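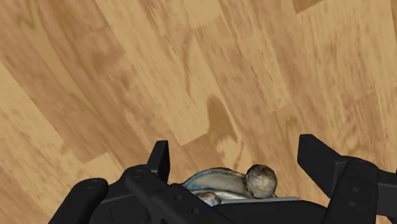
3.2 Perception du bois dans les logements rénovés

Le second volet de l'enquête concerne le rapport des habitants aux surfaces en bois de leur logement. Nous avons interrogé 145 ménages du quartier de Malside, à Protasville, au moyen d'un questionnaire de 30 questions. Les entretiens ont duré 15 minutes en moyenne et ont été menés au domicile des répondants, au mois de janvier.

La majorité des ménages associent les teintes claires à la propreté et à la lumière. Les nœuds du bois reçoivent par contre des jugements partagés : certains les considèrent comme un défaut, d'autres comme la preuve d'un matériau authentique. Cette opposition a été déjà observée dans notre étude pilote de Nusik, où le parc immobilier est pourtant plus ancien.

Pour le mobilier, les réponses sont plus homogènes. Les répondants souhaitent que la table s'accorde avec le sol, mais sans lui être identique – un écart de teinte léger est le plus souvent préféré. La figure 4 montre un plateau dont les planches présentent plusieurs tons. 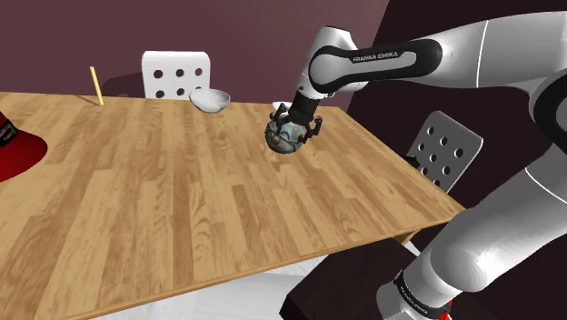

Figure 4. Plateau de table en bois, tons miel et ambre, planches dans le sens de la longueur.

L'âge du répondant n'a pas d'effet net sur ces préférences. Le statut d'occupation semble plus déterminant : les propriétaires acceptent mieux les irrégularités du veinage que les locataires. Il faut toutefois rester prudent, car les locataires de l'immeuble Ishida avaient connu des travaux récents, et leurs réponses portent peut-être la trace de cette expérience.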